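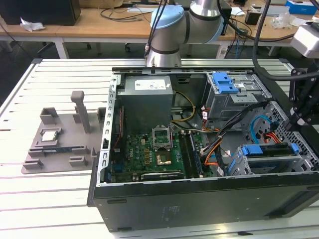
Griddale Home Computing Forum > Hardware > Old desktop, worth a new processor?

dalitz_dad
Evening all. I've finally got the old tower on its side with the panel off, and I wanted to talk it over before I spend any money. The CPU socket is empty and the lever frame is standing up. It's a plain office machine with a green board, two memory slots and one long expansion slot, and I'd like to turn it into something my daughter can write her school papers on. She's patient, bless her, but she has been sharing my laptop since March and we're both getting a little tired of it. Would you put a used processor in it, or let it go?

putis88
Put one in! I did the same thing with my mother's old machine and it's still going. Get the exact model number off the board first, then look up the list of chips it takes. And please close that socket frame or lay something clean over it while you wait for parts -- I bent 5 pins once by dropping a screwdriver, and I still think about it.

Raju
I'm going to be the wet blanket, sorry. By the time you've bought a processor, a cooler, memory and a solid state drive, you could have a whole refurbished desktop with everything in it. I love an old case as much as anyone here (my wife would say more), but I wouldn't spend on this one unless the parts are already in a drawer.

putis88
Raju, you say that every time, and then you post pictures of your own rescues! A used chip for a board like that costs less than a pizza.

Raju
Guilty. But I don't promise mine to a kid with homework due on Wednesday.

anjani_i
Hello, Anjani Ismail here, I help out at the Saturday repair table. I'd look at the power supply before anything else. Read the label on top, write down the wattage, and test it if you can borrow a tester. Ours has been through over 2,000 units by now and the old ones surprise me both ways. Also, don't toss the blue plastic drive rails whatever you decide. They're a pain to replace, and people come by asking for them all the time.

dalitz_dad
Thank you, all of you. I do have two sticks of memory and a small drive from a laptop, so Raju, I may be inside your rule. Is it all right to leave the drive cables bundled the way they are? They run right across the middle to the bays.

anjani_i
I'd tie them back toward the bays so they stay well clear of the cooler fan once it's in. Six little ties will do it.

Raju
Fine, with free memory and a free drive I withdraw half my objection. Hafiz Yusof had a box of pulled processors at the last swap, so message him before you order anything.

dalitz_dad
Messaged him just now. I'll write down the board number tonight and post it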